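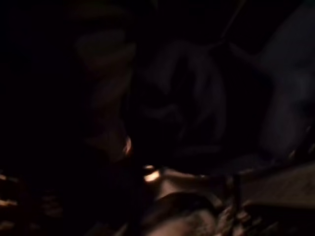 By E. Steinarsdóttir

The coat check at Drevero Hall has finally reached the bottom of its lost property, or at least the part of it that can be reached with the lights out. The closet behind the cloakroom has been short one ceiling bulb for longer than the hall cares to discuss, and things left there tend to stay left.

A clear-out began on 28th September and has so far produced 114 items, most of them scarves. There are also single gloves in a range of sizes, a child's cape, and a pair of ski pants that somebody presumably wore to a concert. Much of the rest remains in the dark, in soft folds, waiting its turn.

The hall charges 57 cents to hang a coat, a price set years ago and defended ever since by people who don't have to make the change. It charges nothing to forget one. With 400 seats and a long winter season, that has turned out to be a generous policy.

Anyone missing a garment can stop by the side entrance on Pivus Street before evening shows and describe it. "Black" will not be enough. A good description mentions a lining, a button or something regrettable in the pocket. Umbrellas are being handled separately, in a barrel.

Whatever is still unclaimed at the end of October goes to the Nudimeck thrift store two blocks over, which has agreed to take up to 100 pieces and has asked that they be shaken first. The hall says it will shake them.

A new bulb is on order. The cloakroom stays open during the work, and coats handed in this week will be hung out front, on the rail under the lamp.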